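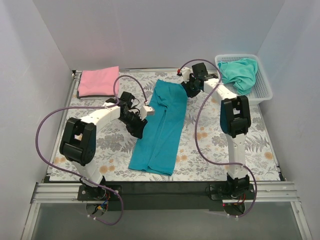 The Cable That Held On

The fault at the Hirkach laundry-folding cell in April was logged as a joint overload, and for most of a shift it was treated as one. The arm stopped partway through a fold, the controller reported excess current at the elbow servo, and the operator cleared the code and restarted. It stopped again 22 cycles later. After the third stop the servo was swapped. The new one tripped before the end of the run.

Hirkach runs two light arms on a shared crossbar, with a power and signal cable trailing each one in a free loop. The layout is cheap and easy to service. It also means the controller has no knowledge of where the cables are. Its collision model covers the links, the grippers, the enclosure walls and the work surface, and leaves out anything that hangs.

Zollura, which supplies the control software, pulled the current traces and found that the overload built up over 4 seconds, too slowly for a collision and too quickly for a worn gearbox. The elbow was pulling against something with give in it. The side-camera video showed a loop of cable caught behind the front rail. As the arm reached toward the back wall, the slack ran out and the servo kept pushing until the current limit cut in.

The limit did its job. The trouble lay in what happened next. On an overload the software dropped torque to all joints, and an arm extended over the table came down under its own weight. In two of the stops the gripper was closed on cloth and dragged it along. A person reaching in to free a garment at that moment would have had a hand under the elbow housing.

Kulkarni, the integrator, wrote up both matters in a report dated 12/21/21.

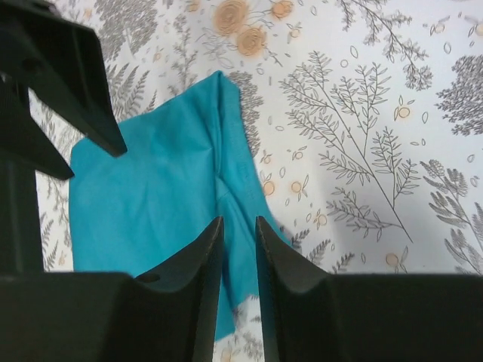
Contact sensing at the fingertips was the second half of the investigation, and the less settled one. Cloth is a poor load to measure. It weighs little, it stretches, and it will fold over on itself without producing a force the wrist can separate from friction in the drive. With the tapered tips nearly meeting and a tail of teal fabric running down between them, finger position alone is weak evidence of a grip. Kulkarni's logs held 63 grasps marked successful by that measure, and 26 of them had to be reclassified from video.

The finding matters for the overload case. If the controller doesn't know whether it is holding anything, it cannot choose a safe way to let go. The revised stop sequence holds joint position under reduced torque, opens the fingers, and waits for an operator to confirm before the arm moves. Power is removed only after the arm has been lowered to a rest pose. The emergency stop still cuts power at once, and the enclosure now carries a warning that the arms may drop when it is pressed.

The cable fix was mechanical: a clip at the elbow, a shorter loop and a smooth cover on the rear edge of the rail. Banance, which operates a similar cell, has fitted the clips but kept the original stop sequence while its own tests continue.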